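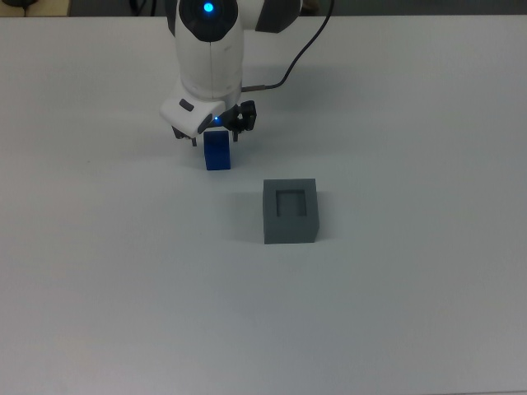 *Fig. 2. Small blue rectangular block, upright, taller than it is wide, on a light gray-white tabletop.*

## Unit 3: Orientation, support and tipping of a rectangular block

Course notes, T. Molefe. Problem set by L. Restrepo.

### Notation

A rectangular block has three edge lengths. Let *h* be the height as placed, *b* the shorter edge of the base and *d* the longer edge. The block is uniform unless a problem says otherwise, so its center of mass lies at *h*/2 above the table, over the middle of the base.

"Upright" means *h* > *b* and *h* > *d*. The block in Fig. 2 is placed this way. "Flat" means the shortest edge is vertical. The third case, with the middle-length edge vertical, is called "on edge" in these notes. Engelbrecht uses "on side" for the same placement.

### Static tipping angle

Tilt the table slowly about an axis parallel to *d*. With enough friction, the block tips when the vertical line through its center of mass passes outside the base:

 tan(θ) = b / h

For a block with *h* = 4 cm and *b* = 2 cm, tan(θ) = 0.5 and θ = 26.6°. Turned so that the 2 cm edge is vertical and the 4 cm edge is the base dimension across the axis, tan(θ) = 2 and θ = 63.4°. Mass does not appear in the result.

### Sliding before tipping

If the coefficient of static friction μ is less than *b*/*h*, the block slides first. Measure μ on the surface in use. Values from the Brimgate sheet are for clean, dry surfaces and should not be carried over to a worn tabletop.

### Horizontal push

A force *F* applied at height *y* on a level table tips the block when

 F · y > m · g · b / 2

For a push at the top face, *y* = *h*. To slide without tipping, push at a height below *b*/(2μ). If this value exceeds *h*, any push on the side face slides the block.

### Reading the contact shadow

Under diffuse light a block standing on a pale surface gives a faint shadow around its base. The shadow is not a usable measure of *h*. Use calipers.

### Problems

1. A block has edges 2, 3 and 4 cm. Find the smallest static tipping angle for each of the three placements.
2. The density is 1,500 kg/m³. Find the mass and the force at the top face that just tips the block when upright, pushed across the shorter base edge.
3. Repeat problem 2 with μ = 0.4. State whether it slides or tips.

Solutions are due in June with the Unit 4 set.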